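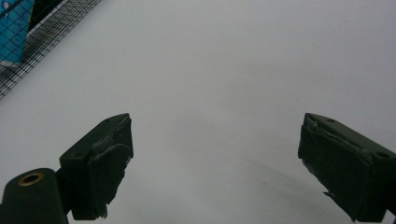 Mesh baskets are what most people write in about, so they go first. Eteo is our sort-and-store service, run out of the Stedwood shop, and we do pantries, laundries, desks, linen cupboards and the odd garage. Black wire mesh, a basket by the look of it, on or near a pale surface with something teal-blue behind it is a pretty fair picture of how we like things kept: small square openings, colour showing through. Answers below were last gone over 11/03/2024. If yours isn't here, ring or use the form. The form is quicker.

BASKETS AND MESH

What size mesh should I get?
Depends what's going in. Pens, pegs, batteries, sachets: fine mesh, the small squares. Anything bigger than a tennis ball, go the wide grid, it's cheaper and lighter. If in doubt get fine. Things don't fall out of fine.

Do you sell them or just tell me to buy them?
Both. We stock two ranges, the Sturnusano (fine mesh, black or white) and the Lowther (wide grid, black only for now). You can bring your own baskets too and we'll work with what you've got.

How much weight will a Sturnusano basket take?
The medium is fine for tins in a single layer. Two layers and the base starts to bow. Use the Lowther deep for tins if you're a bulk buyer.

Will wire mark my bench or shelf?
It can. Dragging is what does it, so lift. Stick-on felt feet or a cut piece of non-slip liner under each basket. Painted shelves need the liner, especially newly painted, give it a couple of weeks to cure before anything sits on it.

Can I stack them?
Lowther yes, they have a lip. Sturnusano no. People do it anyway and then the top one goes sideways when you pull the bottom one out.

Black or white?
Black hides dust less than you'd think but looks the same in five years. White yellows near a cooktop. Most of our kitchens end up black.

My basket arrived bent.
Send us a photo and your order number, we'll swap it. A small bend in a rim wire you can usually push back with your thumbs, up to you.

The coating is flaking. Is that normal?
Not in the first year. After that it happens at the corners if the basket lives somewhere damp. Under the sink is the usual spot. Move it to a dry cupboard and use plastic under there.

How do I clean mesh?
Shake it out over the bin first. Then warm water, a drop of dish liquid, an old toothbrush for the corners. Rinse, shake, stand it on its end on a tea towel. No steel wool. Dishwasher is ok for Lowther, not for Sturnusano, the coating goes dull.

WHAT GOES WHERE

How do you decide what goes in a basket and what goes in a drawer?
If you use it daily and you can grab it with one hand, basket. Flat things, drawer. Sharp things, drawer with a divider. Things you only look for at Christmas, a lidded tub up high with writing on the side facing out.

Can soft things go in wire baskets?
Yes, but watch for snags. Cotton tea towels and cleaning cloths are fine. Knitwear, stockings and anything with a loose weave want a liner. We sell cotton liners for the Sturnusano medium and large, or cut down an old pillowcase. Works just as well to be fair.

What about kids' stuff?
One basket per kind of thing, low down, no lid. Blocks in one, cars in one, soft toys in the big one. Don't make eleven categories, they won't keep to them and neither will you. Small parts go up out of reach of littlies whatever basket they're in.

I sort by colour. Is that silly?
No. Works very well for craft gear, wool, textas and kids' socks. Works badly for the pantry.

Should everything be labelled?
Only if more than one person uses the cupboard, or you can't see in. With mesh you can mostly see in. We use a card tag on a loop of string at the front. Sticky labels don't stick to wire, please stop buying them.

What do I do with the one basket of bits and pieces?
Keep it. Every house needs one. Small size only, and tip it out when it's full. Whatever you don't recognise, goes.

How full is too full?
If you have to move one thing to get at another, take a third out.

THE SORTING SESSION

What happens on the day?
We clear one flat surface and work from that. Kitchen table is best, a bench is fine, the floor is hard on the knees but we've done it. Everything out of the cupboard, into like with like, then you decide keep, give, bin. We put back only what you've kept. Baskets get chosen last, after we know how much there is. Buying them first is the single most common mistake and yes, you can return them.

Do I need a clear table before you come?
Helps a lot. A plain light coloured surface is good if you've got one, small things show up on it. Otherwise we bring a white sheet.

How long does it take?
A session is 90 minutes. One pantry or one linen cupboard fits into that comfortably. A garage doesn't. For a garage book two and don't put them on the same day, your back will thank you.

Do I have to be there?
For the keep/give/bin part, yes. We won't decide for you. For the putting back you can go and have a cuppa.

Will you throw out my things?
Never without asking. We have a "not sure" basket at every session and it stays with you when we leave. Put a date on it. If you haven't been in it by then, drop it to the op shop.

What does it cost?
$39 for the phone or video chat, which comes off the price if you go ahead. The whole kitchen package is $689 and covers pantry, drawers, under the sink and one bench. Baskets are extra. Single sessions are priced by suburb, ask us.

Do you take away rubbish?
A bootful, no charge. More than that you'll want a skip or the council pickup. We don't take paint, gas bottles or batteries. Batteries can come to the shop, there's a tub by the door.

Can I book for someone else, as a present?
Yes, but ask them first please. Some people don't see it as a present. Vouchers are good for three years and can be spent on baskets instead.

DELIVERY AND RETURNS

Where do you deliver?
Anywhere within our metro zone, flat rate. Regional goes by courier and takes longer. Put your postcode in at checkout and it will tell you. PO boxes no good for the large sizes, they don't fit.

Can I pick up?
Yes, from the Stedwood shop, use the rear laneway, loading bay is fine for ten minutes. Wait for the text before you come down. Orders that haven't had a text aren't packed yet.

How are baskets packed?
Nested, with card between so the wires don't rub. If you're storing them yourself do the same. Newspaper works. Ink can come off on the white ones though.

What's the return period?
Thirty days, unused, tags on. Doesn't matter if you've opened the box. It does matter if it's had onions in it.

I ordered the wrong size. Can I swap?
Yes, once, no fee at the shop. By courier you pay the return leg. Measure the INSIDE of the shelf, not the door opening, and take off a finger's width for hinges. Hinges catch everybody.

Do you do large orders?
We do, for schools, clinics, holiday lets. Up to 1000 pieces in one run, after that we need to talk about lead times. Mixed colours ok. Ask for the trade list, prices on the main site are retail.

When is the white Lowther comming?
April, we're told. We'll put it on the front page when they land. No pre-orders sorry, we did that once and it was a mess.

OTHER BITS

My mesh basket rattles on the shelf.
Liner underneath. Or one of the feet is off, check them all.

The base isn't flat, it rocks.
Set it on something you know is level, a benchtop or a tiled floor, and press down on opposite corners. If it still rocks after that, bring it in.

Do you sell lids?
Not for the mesh. Dust cover for the Sturnusano large, that's it.

Can they hang on a wall?
Lowther small and medium can, two hooks each, into a stud. Plaster plugs only for very light things like gloves or dog leads. Don't hang them over a bed.

Are they ok outside?
Under cover, for a season or so. They will rust eventualy. Bring them in over winter.

Do you buy back old baskets?
We give store credit on Lowthers in decent nick, any age. Sturnusanos we can't resell once the coating's gone, but the scrap metal place will take them.

Can I email photos of my cupboard for advice?
Please do. Door open, light on, don't tidy it first. Reply usually within two working days, longer around school holidays.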